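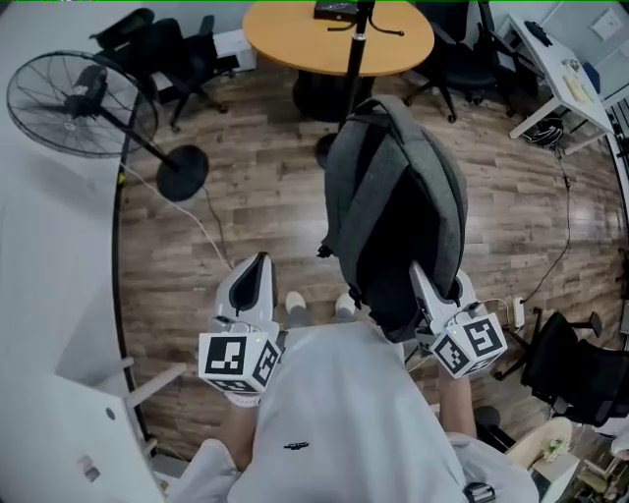 文・編集 Prerville 備品手引き編集係

ホーム 備品一覧 組み立て 使い方 手入れ 問い合わせ

最終更新 2023年11月

第2章 ポールハンガーにリュックを掛ける

この章では、Trotach 569 の設置が済んだあと、背負い鞄を掛けて使うまでの手順をまとめる。上着や帽子の掛け方は次の章に回した。組み立てがまだの人は前の章に戻ってほしい。

最初に断っておくと、メーカーの説明書には「どこに置いても安定」「重い荷物も安心」と書いてある。耐荷重の数値は見当たらず、何をもって重いとするのかもわからない。丸い台座に細い支柱を立て、上のほうに短いフックを並べた形のハンガーは、片側に荷物が寄れば傾く。当編集係はそういう前提でこの手順を書いた。説明書のほうを信じたい人を止めはしないが、倒れたときの床の補修は使用者の負担になる。

2-1 置き場所を決める

1. 台座が全面で床に接する場所を選ぶ。板張りの床では、板の継ぎ目の段差に台座の縁がかかっていないかを手でなでて確かめる。見ただけで水平だと判断しないこと。

2. 台座の直径は約27センチある。その外側に、リュックの厚みの分と、人が一人立てる分の余裕を取る。説明書の「省スペース」という言葉は台座の大きさしか見ていないようで、荷物を掛けたあとの幅については何も書いていない。

3. 丸テーブルのそばに立てる場合は、天板の縁と支柱をくっつけない。リュックを外すときに底が天板に当たり、上の小物を払い落とすことになる。

4. 扇風機とは離す。首を振る機種なら、いちばん振れた位置で測る。

注意:余った肩ベルトの先は思ったより遠くまで垂れる。扇風機の網の隙間に入りそうな長さなら、ベルトをまとめるか、置き場所を変えるかのどちらかにする。「網があるから大丈夫」という説明は採用していない。

5. 支柱を軽く押してみる。戻らずにぐらつくときは、台座の下のねじがゆるんでいる可能性がある。ここで見つけたゆるみは、荷物を掛ける前に必ず直す。

2-2 リュックの準備をする

1. ファスナーをすべて閉める。引き手が途中で止まっていると、吊ったときに口が開くことがある。

2. 肩ベルトの調節具を確かめ、左右の長さをそろえる。Gajewski の掛け方案内には、長さの違いは吊り下げに影響しないとあった。手元で試したかぎり、ベルト側で掛けた場合は鞄が斜めになった。持ち手で掛けるなら確かに影響は小さい。

3. 水筒や傘を脇のポケットから抜く。片側だけ重い鞄は、フックの上で少しずつ回る。

4. 床に置いて底を両側から支え、そのまま胸の高さまで持ち上げてみる。片腕で持つのがつらい重さなら、このハンガーには掛けない。丈夫な棚か床に置いたほうがよい。
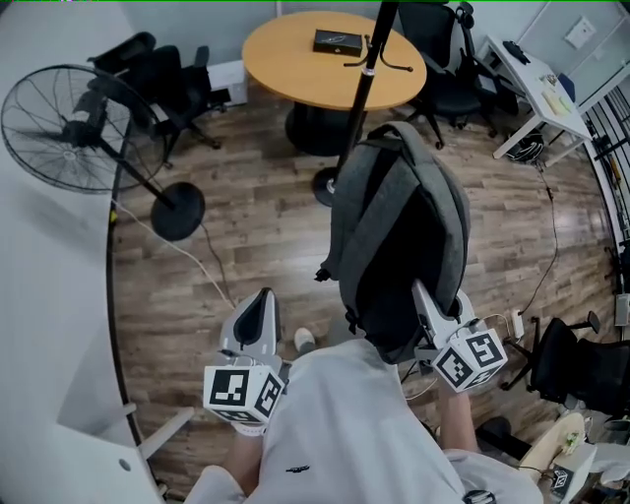 2-3 掛ける

1. 鞄の正面に立ち、足を台座の縁にのせない。台座を踏んで押さえる人がいるが、足を離したとたんに傾くようでは掛けたことにならない。

2. 背中側と前側のどちらを手前にするかを先に決める。背中側を手前にすると肩ベルトがすぐつかめる。前側を手前にすると、掛けたまま小さなポケットが開けられる。説明書は前者をすすめているが理由は書かれておらず、好みの問題だろうと思う。

3. 片手で底を支え、もう片方の手で持ち手を広げてフックに通す。支えた手はまだ離さない。

4. 持ち手がフックの曲がりの奥まで入ったか、目で確かめる。先端に引っかかっているだけでも、しばらくは落ちずにいる。この「しばらく」が困りもので、部屋を出たころに落ちる。

5. 底の手をゆっくり下げ、重さをフックに移す。途中で支柱が手前に寄ってきたら、すぐに持ち上げてやり直す。

6. 手を離したあと、台座の縁が浮いていないかを見る。わずかでも浮いていれば、中身を減らすか、掛けるのをあきらめる。反対側に別の荷物を掛けて釣り合わせる方法は、片方を外した瞬間に倒れるのですすめない。

補足:Dekavo のすべり止めリングをフックにかぶせる方法をよく尋ねられる。鞄が滑りにくくはなったが、持ち手が奥まで入りにくくもなった。差し引きで得かどうか、まだ判断がつかない。使う場合は手順4を念入りに行うこと。

2-4 外す

1. 片手を底に当て、先に重さを受ける。肩ベルトだけを引いて外さない。

2. 真上に持ち上げ、持ち手がフックから離れてから手前に引く。斜めに引くと支柱ごとついてくる。

3. 後ろのテーブルの上に箱などの小物があるときは、先に奥へ寄せておく。外した鞄をその天板に置くかどうかは各自の判断でよい。床に置いた底をそのまま天板にのせるのは遠慮してほしい。

2-5 うまくいかないとき

鞄が回ってしまう
中身の偏りを疑う。フックの向きを変えても直らないことが多い。

支柱がきしむ
ねじの増し締めで止まる場合と、止まらない場合がある。説明書は「使用上問題ありません」で済ませているが、音が大きくなってきたら使用をやめて連絡を。10月に寄せられた相談も、増し締めだけで済んだとは限らなかった。

持ち手がフックに入らない
幅の広い持ち手や、詰め物の厚い持ち手では入らないことがある。無理に押し込まず、片方の肩ベルトの付け根近くで掛ける。鞄は傾くが、落ちるよりはいい。

床に丸い跡がつく
台座の下に薄いフェルトを敷く。敷いたあとは2-1の手順5をもう一度行う。フェルトで安定が増すという話も聞くものの、確かめられていないので、ここでは跡を防ぐためのものとしておく。

次の章:上着と帽子を掛ける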